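Kavport handheld gripper project
Progress report to the Tuvia fund, Friday, July 6, 2018
Prepared by Zerrin Işık

It has been a busy and very rewarding quarter, and I'm delighted to say the fault that stopped us in January is now understood. Recording is going again, with soft toys, cups and other light household things, two grippers at a time. 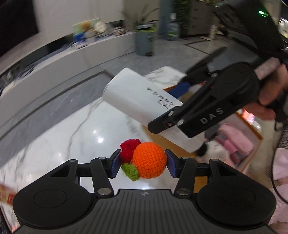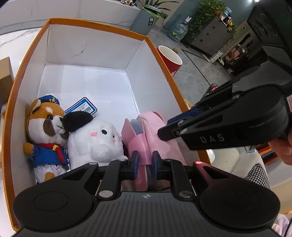
The fault was in the finger release. On one of the handheld units the fingers stayed closed after the operator let go of the trigger, and on the worst day it happened 4 times before lunch. Nothing was broken and no one was hurt, but an operator did get a fingertip pinched while trying to free a toy by hand, so we stopped all recording that afternoon and logged it as a safety matter. Arnaud took the unit apart and found that the return spring had been fitted one notch too tight, which let the linkage ride past its stop when the fingers closed on something soft. Hard objects never set it off, and that is why our bench test missed it! A crocheted fruit like the orange and red one between the navy finger pads is just the sort of thing that did, so we have added soft toys to the test for good.

The new bench test is 615 open-and-close cycles per unit, with a soft item in the fingers for nearly 90 of them. Both repaired units have passed. Zorneck supplied the replacement springs and has agreed to mark the correct notch on future ones – a small thing, but it will save us a lot of squinting.

We have also changed how people work. If the fingers stick, the operator puts the gripper down, switches it off and calls for help. Fingers stay out of the jaws until the power is off. Everyone has practised this and I was really pleased by how quickly it became habit.

The stoppage cost us 2 weeks of recording. We expect to make that up without extra money, though the spare parts line is slightly over and I would like to move a little across from travel to cover it. Still open: the pinch guard, where we have a first drawing from Arnaud but no part yet. I will send the drawing separately once he has checked the clearances.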